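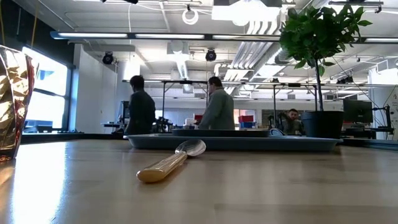

가르네오, 식기 수선·대여 서비스 ‘윌라’ 4월부터 정식 운영
손잡이가 헐거워진 숟가락부터 이 빠진 접시까지… 작은 식당과 가정 모두 이용 가능

생활용품 기업 가르네오(Garneo)가 식기 수선과 대여를 한곳에서 처리하는 서비스 ‘윌라(Willar)’를 4월부터 정식으로 운영한다고 밝혔다. 윌라는 쓰던 수저와 그릇을 맡아 고쳐 돌려주고, 수선하는 동안 쓸 식기를 빌려주는 서비스다. 지금까지는 기존 거래처 식당만 이용할 수 있었으나 4월부터는 일반 가정과 소규모 모임도 신청할 수 있다.

가르네오는 정식 운영에 앞서 6개월 동안 식당과 찻집을 대상으로 시범 운영을 했다. 이 기간에 접수된 식기는 모두 210점이다. 수저류가 가장 많았고 접시와 대접, 찻잔이 뒤를 이었다. 수저류는 손잡이와 머리 부분을 잇는 자리가 헐거워졌다는 접수가 대부분이었다. 접시는 가장자리가 깨져 나간 경우가, 찻잔은 손잡이가 떨어진 경우가 많았다.

가르네오에서 윌라를 총괄하는 니자르 무사(Nizar Moussa) 팀장은 시범 운영을 시작할 때 큰 그릇이 주로 들어올 것으로 예상했다고 말했다. 그는 “값이 나가는 접시를 맡기는 분이 많을 줄 알고 작업대도 접시에 맞춰 짰는데, 첫 달부터 숟가락이 쌓였다”며 “같은 모양을 다시 구할 수 없다는 이유로 맡기는 분들이 많았고, 그래서 작업대 배치를 한 번 바꿨다”고 설명했다.

수선 품목과 범위

윌라에서 수선을 맡을 수 있는 품목은 수저류, 도자 그릇, 유리 그릇의 세 갈래다.

수저류는 손잡이 재접착, 휜 부분 바로잡기, 표면 연마를 한다. 손잡이가 금속이 아닌 다른 재질이어도 접수할 수 있다. 다만 손잡이가 갈라져 속까지 틈이 생긴 것은 원래 손잡이를 살리기 어려워, 이용자와 상의한 뒤 새 손잡이로 바꾼다. 새 손잡이의 색은 견본을 보고 고를 수 있으나 원래 색과 똑같이 맞추는 것은 보장하지 않는다. 도금 제품은 연마할 때 도금이 벗겨질 수 있어 바로잡기와 접착만 한다.

도자 그릇은 이가 빠진 곳을 메우고 떨어진 손잡이를 다시 붙이는 작업을 한다. 조각이 남아 있으면 함께 보내야 한다. 금이 바닥을 가로질러 간 그릇은 음식을 담는 용도로는 수선하지 않으며, 이용자가 원하면 장식용으로 붙여 돌려준다. 이때는 그릇 바닥에 장식용이라는 표시를 남긴다.

유리 그릇은 가장자리의 작은 흠을 갈아 내는 작업만 한다. 깨진 유리를 이어 붙이는 작업은 하지 않는다. 각이 많은 유리 꽃병이나 물병처럼 표면이 고르지 않은 제품은 흠의 위치에 따라 작업이 안 될 수 있으므로, 보내기 전에 흠이 난 부분의 사진을 먼저 보내 확인을 받아야 한다.

칼과 가위, 냄비, 전기가 들어가는 주방용품은 받지 않는다. 나무로만 만든 수저와 젓가락도 이번 정식 운영 품목에서는 빠졌다. 옻칠 제품에 대한 문의가 시범 운영 기간에 여러 차례 있었지만, 건조 시설을 따로 갖춰야 해 당장은 맡기 어렵다는 것이 회사의 설명이다.

신청부터 반환까지

신청은 가르네오 홈페이지의 윌라 접수 화면에서 한다. 품목과 수량을 고르고 상태를 적은 뒤 사진을 올리면 담당자가 수선 가능 여부와 예상 금액을 알려 준다. 이용자가 금액에 동의하면 포장 상자가 발송된다. 상자 안에는 칸막이와 완충재가 들어 있으며, 이용자는 식기를 씻어 물기를 닦은 다음 칸마다 한 점씩 넣어 보내면 된다. 기름기가 남은 식기는 접착 작업을 할 수 없어 세척비가 따로 붙는다.

한 번에 보낼 수 있는 수량은 10점까지다. 식당과 찻집처럼 수량이 많은 곳은 방문 수거를 신청할 수 있고, 이 경우 수량 제한이 없다. 방문 수거는 영업 준비 시간을 피해 오후 3시 이후에 이루어진다.

식기가 작업장에 도착하면 먼저 상태를 다시 확인한다. 사진으로 보이지 않던 금이나 휨이 발견되면 작업을 멈추고 이용자에게 연락한다. 금액이 달라지는 경우 이용자는 수선을 취소할 수 있으며, 취소하더라도 확인 비용은 받지 않는다. 왕복 배송비는 수선을 진행할 때는 회사가, 취소할 때는 이용자가 부담한다.

수선이 끝난 식기에는 작업 내용과 주의할 점을 적은 쪽지를 함께 넣는다. 접착 수선을 한 수저는 식기세척기에 넣지 않는 것이 좋고, 메움 수선을 한 그릇은 전자레인지와 오븐에 쓸 수 없다. 쪽지를 잃어버렸을 때는 접수 번호로 홈페이지에서 같은 내용을 다시 볼 수 있다.

수선한 부분에 문제가 다시 생기면 반환일로부터 6개월 안에 한 번 무상으로 손봐 준다. 떨어뜨리거나 쪽지에 적힌 주의 사항을 지키지 않아 생긴 손상은 여기에 해당하지 않는다.

대여 식기

수선 기간에 쓸 식기가 필요한 이용자는 접수할 때 대여를 함께 신청할 수 있다. 대여 식기는 스테인리스 수저와 흰색 도자 그릇으로 구성되며, 수선을 맡긴 수량만큼 빌릴 수 있다. 수선이 끝나 식기를 돌려받을 때 같은 상자에 넣어 반납하면 된다.

수선을 맡기지 않고 대여만 이용하는 것도 가능하다. 가족 모임이나 마을 행사처럼 한꺼번에 식기가 많이 필요한 경우를 위한 것으로, 수저와 접시, 대접을 쟁반에 담아 묶음으로 빌려준다. 대여 기간은 기본 3일이고 하루 단위로 늘릴 수 있다. 반납할 때는 음식물만 털어 내면 되고 설거지는 하지 않아도 된다. 회수한 식기는 작업장에서 세척하고 살균한 뒤 다시 검사한다.

대여 중에 식기가 깨지거나 없어지면 품목별로 정한 금액을 청구한다. 작은 흠집이나 수저의 긁힘은 청구 대상이 아니다.

레데스마 작업장

수선 작업은 가르네오가 운영하는 레데스마(Ledesma) 작업장에서 한다. 이 작업장은 가르네오가 식기 견본을 만들던 곳으로, 시범 운영을 앞두고 한쪽을 수선실로 바꿨다. 접착과 연마를 하는 공간을 나누고 연마실에는 집진 설비를 새로 들였다. 현재 수선 인력은 6명이며 모두 견본 제작을 맡았던 직원이다.

작업장의 기술 책임자인 트뤼그베 헬스트룀(Trygve Hellström)은 수저 수선에서 가장 시간이 걸리는 부분으로 오래된 접착제를 걷어 내는 일을 꼽았다. 헬스트룀은 “손잡이를 새로 붙이는 것은 금방 끝나지만 안에 남은 접착제를 다 긁어내지 않으면 몇 달 뒤에 같은 자리가 다시 논다”며 “제조사마다 쓴 접착제가 달라 녹이는 방법도 하나로 정해 둘 수 없다”고 말했다. 그는 이용자가 집에서 순간접착제로 먼저 붙여 본 수저는 작업 시간이 더 걸린다면서, 손잡이가 빠졌다면 붙이지 말고 두 조각 그대로 보내 달라고 당부했다.

접착제와 메움재는 식품 접촉 용도로 나온 제품을 쓴다. 사용한 자재의 이름은 쪽지에 적어 준다. 알레르기 등의 이유로 특정 성분을 피해야 하는 이용자는 접수할 때 적으면 다른 자재를 쓸 수 있는지 안내받을 수 있다.

작업장 안에는 이용자가 직접 들러 식기를 맡기고 찾을 수 있는 접수대도 마련된다. 접수대는 오전 10시에 문을 열고 오후 6시에 닫는다. 접수대에서는 손잡이 색 견본과 메움재 색 견본을 직접 볼 수 있고, 간단한 휨은 기다리는 동안 바로잡아 준다. 주차 공간이 좁아 수량이 많을 때는 방문 수거를 이용하는 편이 낫다.

부품 수급과 협력

새 손잡이와 연결 부속은 부품 업체 트로님톤(Tronimton)이 공급한다. 트로님톤은 시범 운영 때부터 손잡이 부속을 납품해 왔으며, 정식 운영에 맞춰 굵기가 다른 부속을 추가로 만들었다. 시범 운영 기간에는 맞는 굵기가 없어 손잡이 안쪽을 깎아 맞춘 일이 있었는데, 부속이 늘면서 이런 작업은 줄어들 것으로 회사는 보고 있다.

가르네오는 단종된 자사 제품의 부속도 수선용으로 따로 보관하기로 했다. 단종 제품의 부속이 남아 있는지는 접수 화면에서 제품 이름으로 찾을 수 있다. 다른 회사 제품도 수선은 가능하지만 원래 부속을 구하는 일은 대행하지 않는다.

요금

수선 요금은 품목과 작업 종류에 따라 정해지며 전체 요금표는 접수 화면에 올라와 있다. 같은 작업을 여러 점 맡기면 두 번째 점부터 요금이 낮아진다. 시범 운영에 참여한 식당과 찻집에는 기존 요금을 올해 말까지 그대로 적용한다.

무사 팀장은 수선비가 새로 사는 값보다 비싸지는 경우에는 접수 단계에서 그 사실을 먼저 알린다고 밝혔다. 그는 “안내를 듣고 마음을 바꾸는 분도 있고 그래도 고치겠다는 분도 있다”며 “어느 쪽이든 금액을 알고 정하시도록 하는 것이 저희가 할 일”이라고 말했다.

향후 계획

가르네오는 정식 운영을 시작한 뒤 접수 내용을 살펴 품목을 늘릴지 정할 계획이다. 우선 검토하는 것은 나무 손잡이 수저와 법랑 그릇이다. 옻칠 제품은 외부 작업장에 맡기는 방안을 포함해 논의하고 있으나 시기는 정해지지 않았다.

수선 방법을 배우고 싶다는 문의에 따라 레데스마 작업장에서 소규모 강습도 열기로 했다. 첫 강습은 휜 수저 바로잡기와 표면 연마를 다루며 정원은 10명이다. 재료와 도구는 작업장에서 준비하고, 참가자는 고치고 싶은 수저를 하나씩 가져오면 된다. 강습 날짜와 신청 방법은 홈페이지 공지로 따로 알린다.

회사 소개

가르네오는 가정과 식당에서 쓰는 수저와 그릇을 기획하고 판매하는 생활용품 기업이다. 자체 작업장에서 견본 제작과 제품 검사를 하고 있으며, 식기 수선·대여 서비스 윌라를 운영한다.

보도 관련 문의: 가르네오 홍보 담당
서비스 이용 문의: 가르네오 홈페이지 윌라 접수 화면의 문의하기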